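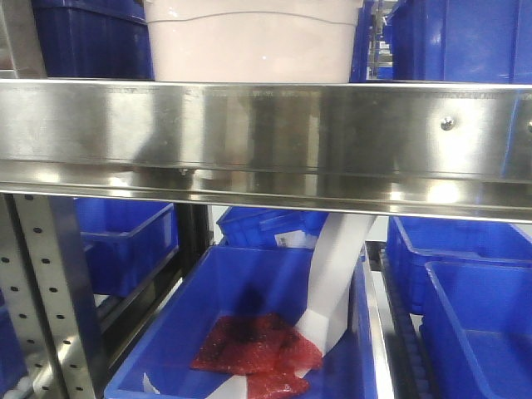 **28th September**

Hi, I'm Catrin Bevan, and I have been waiting all summer to send this one out. Jivari, our little company that makes dumpling wrappers and dipping sauces, is bringing out its first soup kit! It's called the Lernau Broth Box, it feeds four hungry people (or two people and a very good lunch the next day), and it goes on sale Monday.

If you've written about us before, you probably know us for the chili crisp. I still love the chili crisp. But every time I did a tasting, somebody would ask me what I make at home when it gets cold, and the answer was always noodle soup with whatever greens were about to go limp in the fridge. So I finally gave in and wrote the recipe down, and then I spent most of August rewriting it, because it turns out that "a good splash" means something different in everybody's kitchen. 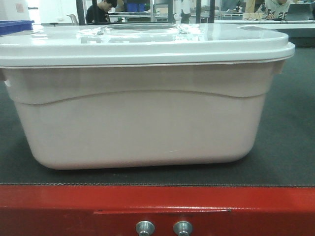 The base is a mushroom and ginger broth concentrate. You stir it into hot water, let it simmer for 8 minutes and drop in the noodles for the last three. I wanted it dark and savory without a ton of salt, and the dried shiitake does most of the heavy lifting. My cooking partner, Wai-kit Tsang, pushed for a bit of toasted sesame at the end, and I fought him on it for a week before I tried it his way. He was right and he's been unbearable about it ever since.

In the box you get the broth concentrate, wheat noodles, a packet of fried shallots, a small jar of black vinegar dressing and a recipe card. You bring the fresh stuff: bok choy, scallions, tofu, a soft egg, leftover roast chicken, pretty much anything. I've had it with frozen peas and corn on a Tuesday night and was very happy.

"I grew up with soup on the table at every meal, so I was picky," Wai-kit told me when I asked him for a proper quote. "I think we made 393 bowls before I stopped asking for changes. The one we ended up with tastes like something you'd get at a friend's house."

The noodles come from Tseng, a family noodle shop we've bought from since our first year. They cut them a little thicker for us, so they stay chewy even if you wander off to answer the phone (I have tested this many times, never on purpose).
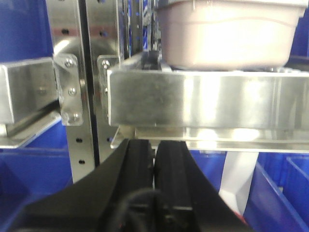

## Where to get it

We're starting with a first batch of 500 boxes. Of those, 144 are going to the Fosard food hall, where they'll be on the shelf next to our sauces, and the rest will be sold through our own online store. Each kit keeps in the pantry, no fridge needed until you open the dressing. There's no meat, fish or dairy in anything we pack, but it does contain wheat, soy and sesame, so please pass that along to your readers.

I'll be at Fosard all day Monday ladling out samples. Come hungry! I'll have the plain version going in one pot and a spicy one in the other, with a big spoonful of chili crisp melted into it. 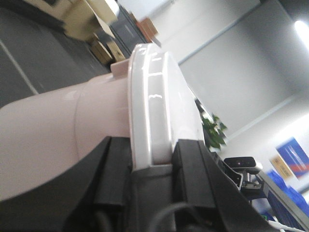

Wai-kit is doing the toppings, so expect a lot of opinions on how long to boil an egg. If you'd like to cook along with us for a story, tell me ahead of time and I'll set out an extra cutting board.

A second flavor is on the way too, a lighter one with lemongrass and white pepper. It isn't ready and I don't have a date, so please don't print one. I'll write again once Wai-kit and I agree on the lime.

## Press contact

For a sample box, the full ingredient list or a chat about soup, just reply to this email and ask for Catrin. I answer fastest in the mornings, before the stockpots go on. Writers with allergies, let me know when you ask and I'll send the allergen sheet first.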